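2020年9月28日 ちょっと書き足しました(字幕のところと、おやつのところ)

# ドラマ一気見のための家のこと、わたしのやり方メモ

秋の新シーズン、始まりますね! Plorkleyで配信している時代劇「Skaverel」の新シーズンがとうとう決まって、うちはもう朝からその話ばっかりです。主演のAgnese Petrauskasさんがまた続投ということで、前のシーズンの最終回で崖の上に立ったまま終わったあの人がどうなったのか、やっと分かるわけです。長かった……。

で、新シーズンが来るとなると、わたしの場合まず前のシーズンを頭から見直したくなるんですね。見直すとなると、ソファのまわりを片づけて、テレビをふいて、リモコンを探して、おやつを作って、と家のことがどんどん増えていきます。毎年やっているうちに自分なりの手順みたいなものができてきたので、まとめて書いておきます。プロの技とかではないです、ただのドラマ好きの家の話です。

## テレビの画面をふく

まず画面。Skaverelは夜の場面がとにかく多くて、ろうそく一本で密談、みたいなのが延々続くので、画面が汚れていると自分の指紋ばっかり見えるんですよ。明るいバラエティだと気にならないのに、暗い場面になったとたん「えっ、こんなに?」となります。

ふくときは電源を切って、しばらく置いてから。真っ黒の画面に懐中電灯を横から当てると、ほこりの筋も指紋もくっきり出ます。真正面から照らすと自分の顔が映るだけなので、必ず横から!

布はめがねふきの大きいのを使っています。から拭きで上から下へ、力を入れずに。それで落ちない指紋だけ、布のはじっこを水でちょっと湿らせて、固くしぼってからなでます。画面に直接シュッとやるのはだめです。しずくが下の枠のすきまに入っていくので。わたしは昔これでひやっとしたことがあって、それ以来、霧吹きはテレビの部屋に持ちこまないことにしています。ガラス用の洗剤やアルコールも、説明書に「使ってよい」と書いてないかぎり使いません。

裏側の通気口は、掃除機のブラシをつけて弱で。画面よりこっちのほうがよっぽどほこりがたまっています。壁ぎわに置いている人は、年に一度でいいから引き出してみてください。うちは一月にやるのが恒例です。年末は寒いし忙しいし、そんな時期にやる気が出るわけがないので、お正月のドラマ特番がひととおり終わってからにしています。

## リモコンのベタベタ問題

一気見のときのリモコンはひどいことになります。おせんべいを食べた手で「次のエピソード」を押すからです(分かっているのにやる)。

電池を抜いてから、綿棒をほんの少し湿らせてボタンのすきまをぐるっとなぞります。つまようじの先にティッシュを巻いたのでもいいです。ボタンの文字のところは強くこすると消えてくるので、そっと。うちの前のリモコンは音量の「+」が消えてしまって、慣れるまで家族が毎回大音量にしていました。

ふだんの予防としては、リモコンをラップでくるんでしまう手もあります。見た目は……まあ、昭和の実家です。でも一気見の週末だけだと割りきれば、終わったらはがして捨てるだけなので、ものすごくらくです。ラップはぴっちり張るのがコツで、たるんでいると先っぽの光が出るところがくもって反応が悪くなります。先っぽだけ出しておいてもいいです。

あと、リモコンの定位置。うちはソファのひじかけにポケットをぶら下げています。Heltmontというお店で900円で買った布のやつで、すべり止めのついた平たい部分を座面のすきまに差しこむだけ。リモコンとめがねと目薬が入ります。これを買うまで、毎回クッションを全部ひっくり返していたんですよね。一話の冒頭のいちばん大事なあらすじのところで毎回やっていました。

## 部屋の明るさ

真っ暗にして見るのが好き、という人も多いと思います。わたしも最初はそうでした。でも続けて何時間もとなると、目の奥がずーんと重くなってきます。

いまはテレビの後ろに小さい明かりをひとつ置いて、壁をぼんやり照らしています。クリップで留めるタイプの読書灯を壁に向けただけです。色は電球色。白いのだと画面の色がなんだか青っぽく感じられて、せっかくの衣装がもったいない気がします。Skaverelは第二シーズンから衣装がぐんと豪華になったので、えり元の刺しゅうとか、ちゃんと見たいじゃないですか。

昼間に見るときはカーテンです。遮光カーテンのくせに真ん中の合わせ目から光が一本すーっと入ってくるの、気になりませんか? 洗濯ばさみで留めてもいいんですが、わたしはカーテンの片側の縁の裏にマグネットを縫いつけました。薄い布で小さい袋を作って、その中に磁石を入れて、上と真ん中と下に。もう片側にも同じ高さでつけて、向きを合わせるのを忘れずに。わたしは一個だけ逆につけてしまって、そこだけ反発してふわっと開くというおかしなことになり、ほどいてやり直しました。

上のレールと壁のあいだからもけっこう光がもれます。ここは棚板をのせるのが本格的らしいですけど、細長く折った厚手の布をレールの上にのせておくだけでもだいぶ違います。

## ひざかけと背中

何時間も座るので、腰がいちばんつらい。クッションをたくさん置けばいいと思っていた時期もありましたが、やわらかいのをいくつ重ねても体が沈むだけでした。バスタオルを固めに巻いて、両はしを輪ゴムで留めて、腰のくぼみに当てる。これがいまのところいちばん効きます。固さは巻く強さで変えられるし、汚れたらそのまま洗濯機へ。

ひざかけは洗いやすさで選んでいます。毛足の長いふわふわのはたしかに気持ちがいいんですが、ポップコーンの皮を巻きこんだら最後です。目のつまった平織りか、つるっとした綿のものだと、ベランダでばさっとやれば終わり。

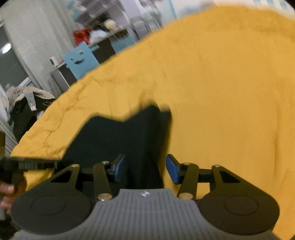 洗うときのことも書いておくと、お菓子の油じみは洗濯機に入れる前に台所用の洗剤をちょんとつけて、指でとんとんしておきます。こすると広がるのでたたくだけ。そのまましばらく置いて、ぬるま湯でゆすいでから普通に洗います。チョコはまず固まったところをスプーンのふちではがしてから。あわててぬれタオルでふくと、茶色い面積が倍になります(なりました)。色の濃いものは目立たないところで試してからにしてくださいね。

それから紅茶とコーヒー。こぼしたら一時停止! ここで「この場面が終わったら」と思ってしまうと、その場面というのはだいたい終わりません。乾いたタオルを上からぎゅーっと押し当てて吸わせて、水で湿らせた布でたたいて、また乾いたタオル。これをくり返すだけで、すぐならほとんど分からなくなります。

## 音がもれる、セリフが聞こえない

時代劇って、ささやき声の直後に急に合戦が始まるんですよね。セリフに合わせて音量を上げると、合戦でご近所に申し訳ないことになる。

テレビの音の設定に「ナイトモード」とか「音量自動調整」とか、そういう名前のものがないか見てみてください。メーカーによって呼び方がばらばらですが、小さい音を持ち上げて大きい音をおさえてくれるやつです。うちのはメニューのずいぶん奥にあって、買ってから二年も気づきませんでした。

スピーカーの置き場所でも変わります。細長いスピーカーをテレビ台の奥のほうに置くと、台の天板に音が当たってこもります。手前ぎりぎりまで出すだけで、声がすっと前に来ます。お金がかからないので一度やってみてほしいです。テレビ台がびりびり鳴るときは、スピーカーの下に薄いゴムのシートか、折った布巾を敷いて。うちは、瓶のふたを開けるときに使うゴムのシートをはさみで切って敷いています。

足音や低い音が下の階に響くのが心配なら、ラグの下にもう一枚。厚いラグ一枚より、薄いのを二枚重ねたほうがうちでは静かでした。

字幕の話も(ここ書き足しです)。吹き替え派の家族と字幕派のわたしでずっともめていたんですが、いまは「吹き替え音声+日本語字幕」に落ち着いています。ときどき声と字幕の文句がぜんぜん違っていて、それがまたおもしろい。Agnese Petrauskasさんの役が決めゼリフを言うところなんて、字幕は「退け」の一言なのに吹き替えはずいぶん丁寧に断っていて、家族で大笑いしました。洗いものをしながら見るときも、この組み合わせだと助かります。

## おやつは「音がしない・手が汚れない・暗くても食べられる」で

ドラマのおやつの敵は、袋のがさがさです。いいところで必ず誰かがががさっとやる。始まる前に全部お皿か深めの器に出してしまいましょう。袋はその場で捨てます。

うちの定番は三角おにぎりじゃなくて、ひと口サイズの丸いおにぎりです。ラップでキュッとしぼって、のりは細く切って帯みたいに巻いておく。のりをべったり全部に巻くと、かみ切れなくてびろーんとなって、画面から目が離れます。中身は梅か昆布、汁けのないもの。

ポップコーンは鍋で作ります。ふたつきの深い鍋に油を大さじ一、豆を鍋の底に一層に広がるだけ。中火にかけて、最初の一粒がはじけたら火を少し弱めて、ふたをおさえながら鍋をゆする。音の間があいてきたら火を止めて、そのまましばらくふたをしておく。最後の数粒はここではじけてくれます。塩は細かいほうがよくつくので、すり鉢で軽くあたってからふります。ボウルに移すときに底の豆をざるで落としておくと、暗がりでがりっとやらずにすみます。歯は大事。

あまいものは、りんごの薄切りをレンジで柔らかくして、シナモンをふって、冷やしておいたの。フォークで食べられて手が汚れません。りんご一個をいちょう切りにして、砂糖を小さじ一、レモン汁をちょっと。ふんわりラップで三分、混ぜてもう一分。これがシーズン後半の重たい回にちょうどいいんです。登場人物がばたばた倒れていくあたりで。

飲みものは、ふたつきのマグか水筒です。見た目より安全! テーブルに背の高いグラスを置くと、誰かが驚いたときに倒れます。前のシーズンの第六話で、うちの母が本当に飛び上がりました。

追加でもうひとつ、前の晩に仕込むやつも書いておきます。きゅうりとセロリと大根を指くらいの太さに切って、塩でもんで、保存袋にめんつゆと酢を同じ量。冷蔵庫で一晩。ぽりぽり音はします、しますけど、自分の音なので許せます。

## 見たものの記録

手帳の後ろのほうに、見た話の番号と、ひとことだけ書いています。「馬がきれい」とか「あの弟あやしい」とか、それくらい。アプリもいろいろ試したものの、通知がうるさくて続きませんでした。

ひとことメモがいいのは、見直したときに答え合わせができるところです。第一シーズンの三話に「この人ぜったい味方」と書いてあって、その人がどうなったかは、まだ見ていない人のために言いませんけど、わたしの人を見る目はそんなものでした。

登場人物が多いドラマのときは、冷蔵庫に紙を一枚貼って家系図を書いておきます。家族みんなが勝手に書き足すので、しまいにはぐちゃぐちゃになるんですが、途中から見はじめた人にはとても喜ばれます。名前がカタカナで長いので、うちでは「ひげ」「ひげの兄」「ひげじゃない方」と書いてあって、ひげをそる回があってから少し混乱しています。

録画派の人は、ハードディスクの中身をシーズン前に整理しておくのがおすすめです。うちは整理を始めたとき、残量の表示が足りなくて次の週の予約が入らない状態でした。消すのに迷ったら「この一年で一度でも開いたか」だけで決めます。それでも消せないものは、もう消せないものなので、あきらめて置いておく。わたしは昔の連続ドラマの最終回だけが山のように残っています。

## コードまわり

最後にテレビの裏。配信用の小さい機械、スピーカー、録画機、ゲーム機とつないでいくと、裏がとんでもないことになります。

パンの袋を留めるあの小さいプラスチックの留め具、捨てずに取っておいてください。油性ペンで「テレビ」「ろくが」と書いてコードの根元にはめると、名札になります。抜きたいコードがひと目で分かるので、間違えて録画機の電源を抜いてしまうことがなくなりました(最終回の録画中にやったことがあります。あの日のことはまだ家族に言われます)。

余ったコードは、八の字にゆるくまとめて面ファスナーのバンドで留めます。きつくぐるぐる巻きにするのはよくないので、ゆるめに。うちはMetsの結束バンドのセットを794円で買って、色違いを機械ごとに使い分けています。電源タップはふたつきの箱に入れる人もいますが、熱がこもるのがこわいので、わたしは横に穴のあるかごを使っています。網目にコードを通せるし、ほこりも見えるので、見えればふく気になります。

タップの差しこみ口のほこりは、プラグを抜いてから、乾いた歯ブラシで。差しっぱなしのところほどたまっています。

この秋に買い足したのは、ひじかけのポケットと結束バンドと、あとポップコーン用の新しい鍋のふたが2,855円。ふただけで! と思ったんですけど、ガラスなので中が見えて、はじけるのをずっとながめてしまいます。新シーズンの初回は家族の都合で夜おそくから見ることになりそうなので、丸いおにぎりの具は鮭も試してみるつもりです。鮭はほぐして、水けをよく飛ばしてから握ります。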